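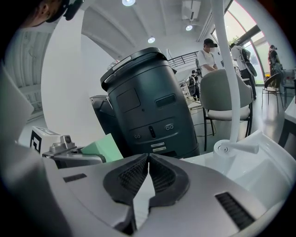
Is the student robotics project on track for the regional round?

Partly. The recording work is ahead of plan and the part that decides the score is behind it.

Students at the Cillemgate club have now logged 196 demonstrations with the hand-held gripper, against 50 promised for this stage. I would not read much into that. Most were made by the same few students at one table, and a policy trained on them may do well there and nowhere else. The Oltdale students have logged far fewer, but theirs vary more, and I expect them to be worth more per hour spent.

The first trained model, Nasta, was tried in July. It reached for the right object most of the time and then let go early. The team blames the finger pads. I am not convinced — the same pads work fine when a student is holding the tool.

Spending stands at $1189, nearly all of it on parts and the Cortés entry fee. Two requests are still open: a second gripper for Oltdale, and more computer time. I support the first. The second can wait until someone shows that more training changes the result.

Before the next report we want trials in a room the model has never seen, scored by students who did not record the data. If those go badly we should enter the beginner class and say so early.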